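Projektbericht: Nutzungskonzept für die Mehrzweckhalle Gruvska
Studienprojekt im Modul Kommunale Infrastruktur und Freizeiteinrichtungen
Verfasserin: Nikola Wasilewska
Abgabe: 6. März 2023

1. Anlass und Aufgabenstellung
Die Mehrzweckhalle Gruvska wird seit der Schließung des Hallenbads Lumell deutlich stärker nachgefragt. Vereine, Schulen und private Mieter greifen auf dieselben Zeiten zu. Der vorliegende Bericht untersucht die bisherige Vergabepraxis und schlägt eine neue Belegungs- und Entgeltordnung vor.

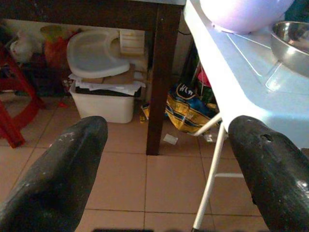
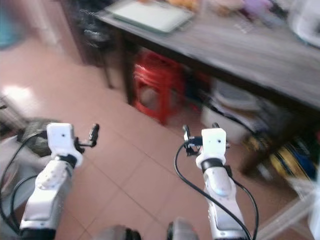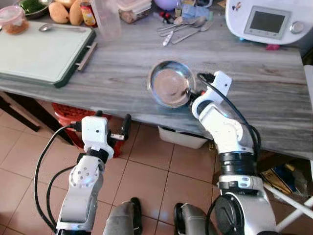 Abb. 1 bis 3: Fliesenboden (Abb. 1 und 2) und Küchenarbeitsfläche (Abb. 3)

2. Bestand
Die Halle verfügt über eine teilbare Sportfläche, eine Galerie, zwei Umkleidetrakte und einen Vereinsraum mit separatem Zugang. Die Teilung erfolgt durch einen Trennvorhang, der nach Angaben der Hallenverwaltung nur vom Geräteraum aus bedient werden kann. Der Vereinsraum wird bislang ausschließlich zusammen mit der Sportfläche vermietet. Eine Einzelvermietung sieht die geltende Ordnung nicht vor, obwohl entsprechende Anfragen regelmäßig eingehen.

3. Vorgehen
Ausgewertet wurden die Belegungsbücher der vergangenen Spielzeit mit insgesamt 3085 gebuchten Stunden. Ergänzend wurden 16 Nutzergruppen schriftlich befragt. Die Belegungsbücher liegen nur handschriftlich vor; Eintragungen ohne Angabe des Nutzers wurden der Kategorie »Sonstige« zugeordnet. Kurzfristige Absagen sind in den Büchern nicht durchgängig vermerkt, sodass die tatsächliche Auslastung unter der gebuchten liegen dürfte.

4. Ergebnisse
Auf den Vereinssport entfallen etwa 57 Prozent der gebuchten Stunden. Der Schulsport belegt die Vormittage nahezu vollständig, während die frühen Nachmittage häufig frei bleiben. Engpässe bestehen vor allem am Abend — insbesondere in den Wintermonaten, wenn die Außenanlage Grota nicht bespielbar ist.

In der Befragung wurde die Vergabe mehrheitlich als schwer nachvollziehbar bezeichnet. Bemängelt wurden die fehlende Frist für Daueranträge und die uneinheitliche Handhabung der Kaution. Die Volleyballabteilung regte an, Netzpfosten und Bodenhülsen in die Übergabeliste aufzunehmen. Zur Höhe der Entgelte äußerten sich nur wenige Gruppen.

5. Vorschlag für eine neue Belegungsordnung
Daueranträge sollen künftig bis Ende Mai für die folgende Spielzeit eingereicht werden. Jugendgruppen erhalten bis zum frühen Abend Vorrang. Wird eine Zeit zweimal ohne Absage nicht genutzt, fällt sie an die Verwaltung zurück. Der Vereinsraum wird als eigenständige Mieteinheit geführt und kann auch ohne Sportfläche gebucht werden.

Für private Veranstaltungen ist eine einheitliche Kaution vorgesehen, die nach der Abnahme der Räume erstattet wird. Die Entgelte gliedern sich nach ortsansässigen gemeinnützigen Nutzern, sonstigen Vereinen und gewerblichen Mietern. Das Planungsbüro Marciniak hat eine vergleichbare Staffelung für die Außenanlage Grota erarbeitet, an der sich der Entwurf orientiert.

6. Offene Punkte
Nicht abschließend geklärt wurde die Frage der Schlüsselübergabe außerhalb der Dienstzeiten. Ein elektronisches Schließsystem wurde geprüft, konnte mangels belastbarer Angebote jedoch nicht in die Kostenbetrachtung einbezogen werden. Ebenso steht eine Stellungnahme der Schulverwaltung zur Freigabe der Ferienzeiten aus. Der Entwurf der Belegungsordnung und der Fragebogen sind dem Bericht als Anlagen 1 und 2 beigefügt.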